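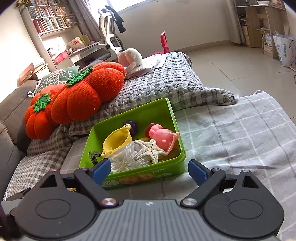
The Homoldale Center for Family Studies invites parents and guardians to take part in a study of how young children sort, store and share their belongings at home. The study looks at the small collections that children between the ages of three and seven put together for themselves, and at the way they talk about them. Such a collection may be kept in a drawer, a bag or an open tin like the green one shown, where a toy pig, a toy pot and a bunch of toy grapes share the space with a starfish and a container of cotton swabs. We are interested in collections of every kind and size, and no special preparation is needed.

Who may take part

Families are eligible if at least one child in the household is within the age range and if an adult is able to be present at both visits. The child may speak any language at home. Interviews are held in English or Ukrainian. Families who took part in the earlier Favberg study of bedtime routines may apply again. We are seeking 44 families in all, and places are offered in the order in which completed forms are received.

What taking part involves

A member of the research staff will visit the home twice, with an interval of four to six weeks between visits. Each visit lasts no more than ninety minutes. During the first, the child is asked to show the collection and to tell the interviewer about anything in it that he or she wishes to discuss. Parents complete a short written questionnaire during this time. The second visit follows the same order. Children may stop at any point, and a family may leave the study without giving a reason.

Payment

Each family receives $300, paid in two equal parts after the first and second visits. Travel costs do not arise, as all visits take place in the home.

Privacy

Interviews are recorded in sound only. Names are removed before the recordings are transcribed, and the recordings are erased when the study closes. Written consent from a parent or legal guardian is required before the first visit.

How to apply

Forms are available at the front desk of the Vasylenko Building, Room 1122, or by mail on request. Completed forms should be returned to Oleksandra Stetsiuk, Study Coordinator, by 5 p.m. on the last Friday of the month. Questions about consent and privacy should be addressed to Rostyslav Maksymiv at the same office. Home visits begin in December.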